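Section 4: Packing with the hand grippers

This section is for people who will use the hand grippers on packing work, and for shift leads who plan that work. It follows Section 3 (Fitting and checking the grippers). Do not start here if the checks in Section 3 have not been signed off.

4.1 What changes for packers

Until now a packer at the Orkitz site filled a box by hand and passed it on. Under the Ganton scheme, part of each shift is spent doing the same job with a gripper in each hand, so that the packing arms on Line 2 can be taught from the recordings. The arms will take over small mixed orders first. Large and fragile orders stay with people.

Your pay grade does not change while you are recording. Time spent on recordings is booked under code 117, and no packing target applies to it. Shift leads must not add recorded boxes to the daily line total.

Note: Packers who would prefer not to record can say so to their shift lead at any point. They go back to hand packing and keep the same hours.

4.2 Before you start

1. Book the station on the Dramov screen. Enter your staff number and wait for the green tick.
2. Put one opened box on the working surface, on whichever side you normally reach to.
3. Tip the goods out beside it. Leave them as they fall. Do not sort them by size or turn them label side up.
4. Fit your hands into both grippers and open and close each one five times.
5. Look at the pads. They should sit flat on the fingers with no lifting at the corners.
6. Press Start on the screen with your elbow or ask a colleague to press it.

CAUTION: Keep your free fingers behind the guard line on the handle. The linkage closes quickly and can pinch.

4.3 Packing a box

1. Hold both grippers over the goods for two seconds before the first pick.
2. Pick one item at a time. Take bags by the body or by a firm edge. Do not pull on a sealed end.
3. Use the other gripper to steady the box if it slides.
4. Lower the item into the box and open the gripper fully before you lift away.
5. If you drop an item, pick it up again in the same recording. Do not stop, and do not start over.
6. When the last item is in, hold still for two seconds and press Stop.

Soft bags take the most practice. They fold when pressed, and a shiny wrapper can slip out of the pads if you close on a crease. Close slowly, lift a little, and check the grip before you move across.

Note: Work at the speed you would choose on a quiet shift. The arms copy hesitation as well as skill, but rushed recordings are rejected more often than slow ones.

4.4 Stations and breaks

Recordings are made at tables and desks of different kinds as well as on the line, and some are made in ordinary furnished rooms. The steps are the same everywhere. Check that you can stand or sit without twisting, and that no cable crosses the path of your arms.

Record for no longer than 28 minutes, then put both grippers down. The screen locks at that point and opens again after the break. Each gripper is light on its own, but the weight sits forward of the wrist and you will feel it by the end of a session.

CAUTION: Stop at once if you have tingling or numbness in either hand. Report it under Section 9, even if it goes away.

Mixed snack orders are packed straight from the pile into an open box, with flat packets and puffed bags left in together.
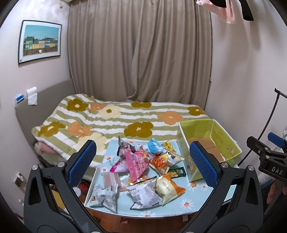

Theerawat Ruangrit writes that the bags were never the hard part for him, it was having someone replay his recordings without telling him, and he asks that packers be shown their own rejected takes before anyone else sees them. This has been adopted. Rejected takes now go to the packer's own screen first and are held there until the end of the next shift.

4.5 After the session

1. Take your hands out of the grippers and rest them on the stand, fingers open.
2. Wipe the pads with a dry cloth. Do not use solvent.
3. Choose Keep or Discard for each take. You do not have to give a reason for discarding one.
4. Sign out of the Dramov screen. If you leave it open, the next packer's takes will be booked to you.

4.6 Faults

Screen shows 91: one gripper has lost its connection. Put both down, wait for the light to go out, and reconnect.

Gripper will not open fully: check for film or tape caught in the linkage. If it is clear, tag the gripper and send it to Van Wijk for repair - do not loosen the screws yourself.

Pad lifting at a corner: stop using the gripper and fit a new pad as described in Section 3.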